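Rails, Hangers and Backdrops
Gallery page, Ulura clothes-care notes

Ulura started as a place to keep notes on looking after knitwear and has spread into most of what happens to clothes between the wash and the drawer. This gallery is about hanging: rails, hangers, the space around them, and what a knitted garment does once its weight is on its shoulders. The longer articles are listed under Drying and Storage. Pictures are at the foot of the page, after the notes.

Last updated in February.

The rail

A free-standing rail with uprights at the ends is the most useful kind for a small room. It can be moved to the window in the morning and back against the wall at night. The black ones sold in Rurnstead market are tube steel and take 14 garments before the bar starts to dip. We don't load ours that far. For knitwear, 10 is plenty, and fewer is better if anything is still damp.

Rails with curved corners look tidier than the square sort, but hangers slide down the bend when the bar is full. Keep the last hanger a hand's width in from the corner. A rail with a straight end and a cap doesn't have this trouble, though the cap can work loose and should be pushed back on when you notice it. If you lose one, a furniture foot of the right size will do.

Wipe the bar with a dry cloth before hanging anything pale. Black paint rubs off on some rails for the first month or so, and the marks are hard to get out of wool.

Hangers

White plastic hangers are cheap and light and don't rust. The thin ones are fine for shirts and light tops. For a ribbed jumper they are only good for a short while, as the narrow arms leave a bump at each shoulder. If you have only thin hangers, put two together or wrap the ends with a strip of old towelling.

Wire hangers are not worth keeping. Padded ones are good but take up a lot of room, and a box of them from Collitz filled half our cupboard.

All the hooks on a rail should face the same way. It makes it much quicker to clear the lot in one go.

Ribbed knits

Rib stretches across its width very easily and springs back most of the way. Downwards it is slower to recover. A light ribbed top can hang overnight without harm. A heavy one should be folded, or laid over the bar of the hanger at the waist with the sleeves brought in.

To put a ribbed top on a hanger, feed the hanger up from the hem. Going in through the neck pulls the collar, and on a fine rib the stretch stays. To take it off, lift the hanger off the rail first, lay everything on a bed or table, and slide the hanger out downwards. Pulling at the body of the garment while it is hanging bunches the cloth and can tip the hanger.

Virág, the purple yarn many readers ask about, has been out of production for some time. We have 50 grams left for repairs and none to sell. A medium purple sewing cotton is close enough for closing a small hole from the inside.

Tags and labels

A small card tag tied to the hanger is better than anything pinned to the cloth. Write the washing temperature and the month it was last washed. Take it off before steaming.

Backdrops

Plain cloth behind a rail makes colours easier to judge and hides whatever is stored at the back. Black shows up lint, but it suits most colours. Hang it from clips along the top edge and let it sag a little; pulled tight, it shows every crease. Ours is 63 inches across. Foam letters are light enough to go on the cloth with double-sided tape and can be peeled off again.

Shade matters more than people expect. Purple looks blue in daylight and brown in the evening under a warm bulb, so check it in both before matching thread.

Pictures

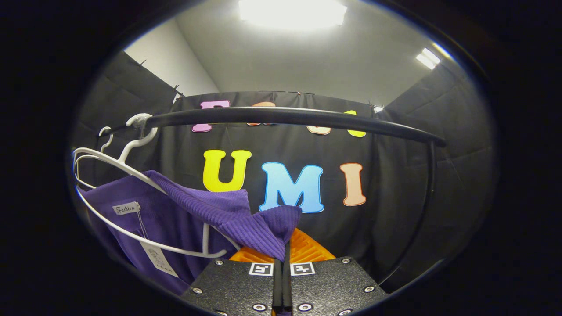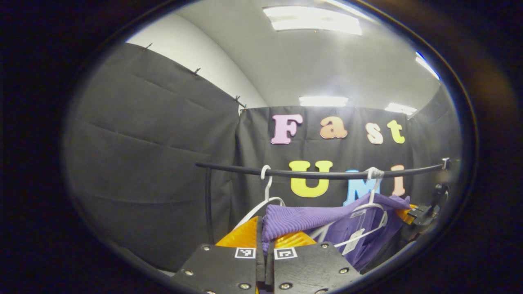
Purple ribbed knit on a black rail with white plastic hangers.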